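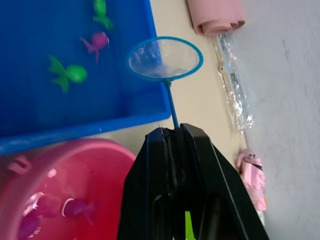
Thin handle held at the fingertips, water on the table. The job the old fingers were letting go on.

Cutmont Spares > Grippers > Fingers and seals
Hideo finger and seal kit, type 129
Replaces type 104. Please read the safety note before ordering or running.

Availability: in stock, goes out same day if ordered before 2pm
Fits: Vaneck parallel gripper, all wrist versions
Sold as: one gripper's worth. Two arms, order two.

SAFETY NOTE - TYPE 104 FINGERS

If you have type 104 fingers on a Vaneck gripper and you work near water, stop and check them today. Two separate faults, both confirmed on our own bench.

Fault 1. Grip fades. The gripper closes, reads as closed, holds for a bit, then the force drops away and whatever is in it goes. No alarm. The arm carries on with its move as if it still had the part.

Fault 2. Closes by itself. Much rarer but worse. Water gets past the old seal at the finger root and into the position sensor. Gripper wakes up thinking it is wide open and shuts hard to find its zero. Happened to Lilibeth Maglaya on our bench on a Monday morning, with her thumb in there changing a pad. Bruised nail, nothing broken. Power was on and should not have been, we have said so in the new fitting sheet.

Dry work only? Fault 1 can still happen. Fault 2 we have only seen after splashing.

WHAT TO DO NOW

Power off at the wall before hands go anywhere near the fingers. Not the pause button. Pause leaves the motor live.

Look at the finger root for a number. 104 means it needs changing. No number means it's an early 104, same thing.

Pull the seal back with a fingernail. Any damp under it, leave the gripper off and send it to us. Don't dry it with a hairdryer, two customers have now cooked the sensor that way.

Stuck with 104s until the kit turns up: dry work, light parts, nobody's hands in reach while powered.

WHAT WE CHANGED

New seal, softer, with a lip that faces outward. The old one faced in and held the water against the sensor. Yes.

New finger root, deeper seat so the finger cannot rock under a side load. Rocking was what was fooling the force reading.

Pads are the same compound as before. If you bought spare pads in September keep them, they fit.
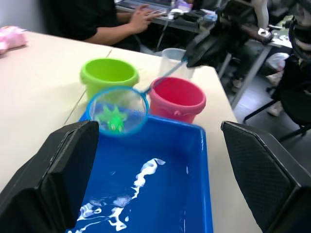
Side load is what gave us fault 1, and it took far too long to find becuase we were testing with blocks. A block sits square in the pads and pulls straight down. Everything passed. Şükran Sezer swapped the block for something long and thin and it failed before lunch. Look at the net here, gripper on the upper end of the handle and a green toy sat right out in the hoop over the rim of the tray. All the weight is at the far end, so it twists the fingers instead of pulling on them. Lift a net out through water and there's drag on top of that. Old finger rocks in its seat, sensor sees the rocking as grip force, controller eases the motor off to compensate, net goes in the drink. Same story with spoons, brushes, ladles, anything on a stick.

So the bench test is different now. Each finger pair does 300 lifts with a long handle before it gets a 129 stamp. Failures go in the scrap bin, we do not sell them as seconds, please stop asking.

IN THE KIT

Finger pair, type 129
Outer lip seals, one for each finger root, plus one spare
Finger screws, 4, with thread lock already on
Fitting sheet
Red tag to hang on the isolator while you work

Not in the kit: pads, hex key, gripper housing. If the housing is cracked round the screws you need a whole new front end, ring us.

FITTING

Power off, tag on. Note which way round the old fingers sit before they come out. Wipe the seat dry. Seal first, lip facing out, then finger, then screws, a turn each side so it goes down level. Re-zero from the controller with the guard shut and everyone stood back, it does close hard the first time and that one is normal.

Then a slow lift with something long. Don't skip this. Hold it in the air and watch the force figure, it should stay put. If it sinks, the finger isn't fully home.

Do not mix a 104 and a 129 in one gripper. They will go in. They won't meet properly at the tips.

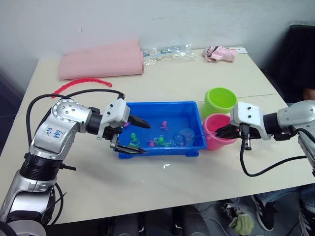 Two arms over one tray. Do both grippers, and check the cable loops down to the housings while you're at it.

WET TABLES, GENERAL

The seal keeps out splashes. It is not for dunking. Fingertips in the water fine, finger root no. If the root has gone under, power off and check below the seal before the next run.

Cable should hang in a loop with its lowest point away from the connector, or drips run straight down it. Had one unit from the Marquez site come back with perfectly good seals and a green conector.

RETURNS AND SWAPS

104s bought from us, free swap, no receipt needed, put the old fingers in the bag the new ones came in. Bought elsewhere, half price while stocks last. Grippers with water in: we'll strip and look, no charge for looking.

Anyone hurt by a gripper closing on its own, however minor, please tell us. Ask for Şükran on the spares line, mornings are best.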